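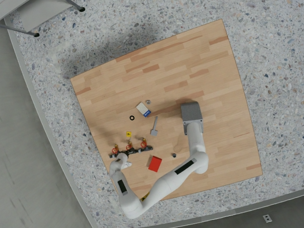
Floor finish affects how maintenance staff judge the cleanliness of public buildings. The Trolldale survey collected 2574 ratings from 16 sites. Densely speckled terrazzo, with chips in gray, beige and rust on a light ground, was rated clean more often than plain tile. Wood built up from narrow strips, light tan with a few darker ones, gave mixed results.

Signs were scored separately. A tag lettered "OPEN" and "TURNS" beside a large numeral 6 was treated as legible if both words could be read without touching the tag.

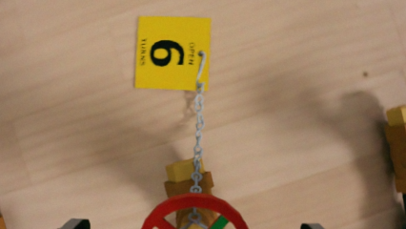

### 4.2 Differences between sites

Ratings at Gaete and Dralasach differed by 2 points on the 200-point scale. The gap was widest in October.

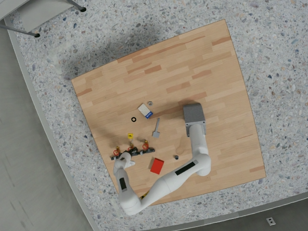

*Figure 3. Light tan strips with darker staves, over speckled terrazzo.*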